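From: Noreen Ó Néill
To: eltdale-laundry list
Date: 11/08/2020
Subject: Re: getting the musty smell out of gym clothes

Hi all,

Munasinghe wrote:

> My running shirts come out of the wash smelling fine, then ten minutes into a run they stink again. I've tried double the detergent. Help!

Oh, I've been there! Double detergent was my mistake too (for years, I'm embarrassed to say). The extra soap never rinses out, and the smell just moves in with it.

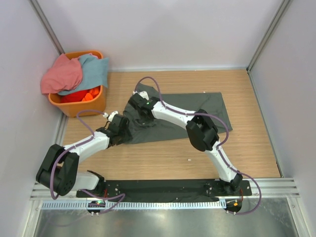 So I went down to half a scoop, and I soak everything first in cool water with a cup of white vinegar for 40 minutes. Then a normal wash, inside out, no fabric softener at all. I know, I love the smell of it too, but it coats the stretchy stuff and you're back where you started.

I asked at the Pesivthorpe swap table whether hot water would do it faster. 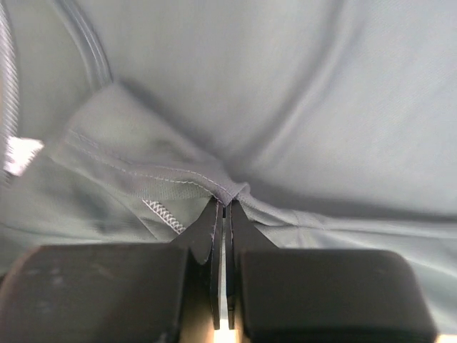 Munasinghe said hot water had wrecked the waistband on two pairs of shorts, and that the smell came right back anyway. Good enough for me, I stay on cool!

Drying matters more than I thought. I used to leave things balled up in the bag overnight, and now I hang them over the tub the minute I get in, even if it's late and I'm grumpy. 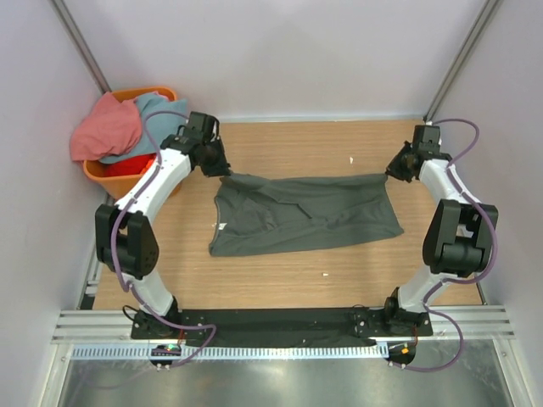

The other thing is the washer itself. Mine (an old Selteck, still going) had black gunk under the door seal. I wiped it out in January with baking soda and an old toothbrush and I do it every month now. Towels smell better too.

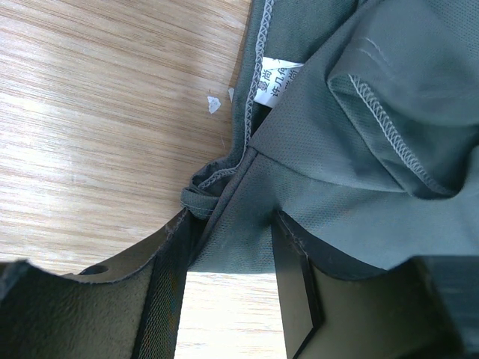

*Thin mesh sports garment, gray-green, bunched up.*

Has anyone tried the freezer trick? My sister swears by it but I've got no room in there.

Noreen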